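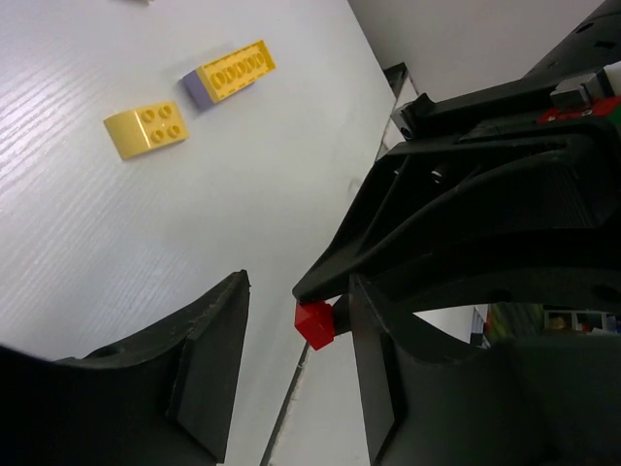
**What should you do first with a mixed tub of secondhand building bricks?**

Pull out everything that isn't a brick, then take apart every brick that is still stuck to another one. Wash and sort after that.

## Cleaning and sorting used toy bricks

These steps are for the large, soft-edged bricks made for small children and for the regular small ones. I used them on a lot of roughly 2,000 pieces bought at the Nusari flea market, all in one tub, all dusty.

### What you need

- A table with a pale, plain top
- A plastic brick separator, or an old plastic card
- Two dishpans
- Dish soap
- A soft toothbrush
- A mesh laundry bag with a zipper
- Old bath towels
- Shallow trays or shoebox lids for sorting

A pale table helps with the small parts. Dark carpet is the worst place to do this job.

### Step 1: Empty the tub in batches

Pour out enough to cover part of the table in a single layer. Keep one end clear for the trays. Remove coins, hair ties, beads, crayons, and parts from other toys. Set aside anything with stickers, batteries, wires, or a motor. None of those should go in the water.

### Step 2: Take the bricks apart

Two bricks left together will trap water between them, and the dirt in the joint stays put.

1. Turn the pair over and look at the open underside. The tubes and the rim are what hold the studs of the other brick.
2. If the bricks overlap by only part of their length, rock the longer one up and down along its length. Don't twist it.
3. If they are stacked flush, slide the separator into the seam at a corner and lift.
4. If the pair still won't move, put it in cold water for five minutes and try again.

Never use a knife or your teeth. Both leave marks, and a nicked edge won't seat properly again. Sloped bricks can be awkward because there is nothing to grip on the ramp. Hold the studded end and lift from there.

### Step 3: Wash

Fill the first dishpan with lukewarm water, no warmer than 100 °F, and add a squirt of dish soap. Hot water can warp the plastic. Put the bricks in the mesh bag, zip it, and swish it around for a few minutes. Let it sit for half an hour.

Open the bag and go over the dirty ones with the toothbrush. The inside needs the most work, mainly the gaps around the tubes and the corners of the rim. Rinse in the second dishpan. Change the water when it turns gray.

Skip the dishwasher and the clothes dryer.

### Step 4: Dry

Lay the bricks on towels with the hollow side down so they can drain. After a few hours, turn them over. Leave them overnight. A fan on low speeds things up. If you start on a Friday evening, you can sort on Saturday. Check the long bricks before you put them away, as water likes to stay inside the tubes.

### Step 5: Sort by shape

Most people want to sort by color first. It looks good in the bin, but a small yellow piece in a bin of yellow pieces is hard to find. Shape works better for building. I use these trays:

- Square and short rectangular bricks
- Long rectangular bricks
- Slopes, ramps, and curved pieces
- Flat plates
- Wheels, doors, windows, and figures
- Broken or unknown

If any tray overflows, split it by color at that point. In my lot the long and short rectangular bricks came to about half of everything, and those were the only two I split.

### Step 6: Check for damage

Press each doubtful brick onto one you know is good. It should hold when you turn it upside down and come off with a light pull. Throw out any piece with a crack or a sharp edge. Faded color doesn't matter. Muted shades aren't always fading either, so compare the top with the underside before you decide a brick is sun damaged.

### Storage

I keep the large bricks in a Ledaleo drawer unit and the small ones in zip bags, 900 or so pieces to a drawer. Label the front of each drawer with the shape. Leave out one tray for strays and empty it when it gets full.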